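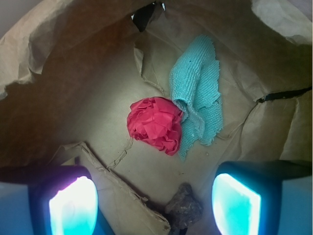 Wrist camera view into one of the paper bags, with tissue paper, a turquoise cloth and a small rock inside.

Takus bag picking: progress report to the Ornport fund
11 February 2020

Hello all. This one is longer than the last report, mostly because the software side has finally started to move and I have things to tell you (good and bad).

Quick reminder of where we were. Takus is the planning and perception code that lets an arm reach into a soft container and take out the thing we asked for. At the end of the last period we could do this in plastic trays and not much else. You asked us to get on to bags, so bags it has been, since before Christmas!

Perception first. The old segmenter was trained on objects lying on flat, plain surfaces and it hated brown paper. Every crease became an object. At one point it was proposing grasps on the bag wall more often than on anything in the bag, and the planner, being obedient, went for them. I've now split the job in two: one network labels what is bag and what isn't, and the second only gets to look at what's left. It is slower but so much calmer to work with. The tears are still a nuisance. A dark gap in the paper and a dark grey stone look much the same to the colour branch, and down in the bottom of a bag the depth readings aren't good enough to settle the argument. The light from the fingertip pads doesn't help either, as it puts a bluish cast on whatever paper is nearest, so I now apply a colour correction that changes with the finger opening. Crude, but it stays in.

Then the trials. We ran 184 pick attempts with the new pipeline, three kinds of target (soft paper, cloth, stone), and 73 of them got the right object out of the bag and into the tray. I know that isn't the number anyone wanted to read. Cloth was the best of the three by a long way, tissue was in the middle, and stones were poor. Most of the stone failures were planning failures: the collision checker treats the bag as a rigid box, so when a stone sits up against the paper it decides there is no way in and gives up. A person would just push the paper aside.

So that's what I've been rewriting. The new checker, which lives in the Chaudhry branch for now, gives the bag wall a cost where it used to be a flat no. Light contact is cheap, pushing further gets expensive, and there is a hard stop on force underneath it all. It plans happily in simulation. On the arm I have only tried it at reduced speed and I'd rather not quote results until it has had a proper run.

Tooling, briefly. The replay viewer now shows the camera view, the labels and the planned path on one timeline, so I can scrub back and see which part of the code had the daft idea. It has saved me days. Logging used to drop frames when the disk got busy, which cost us a batch of trials in the autumn, and that is fixed.

Money and time: the compute budget is fine. I am 2 weeks behind on the planner and level on everything else. The Londum integration has not started and I'd like to push it back to May, if you can live with that, so that they get the new checker and don't have to do the work twice.

Next up:
Full-speed runs with the new checker, 100 attempts, stones only.
Retrain the bag network with more torn and crumpled paper in the set.
Write up the force limits properly for the safety review.

One request. The second depth sensor is still waiting for sign-off at your end, could somebody give it a nudge?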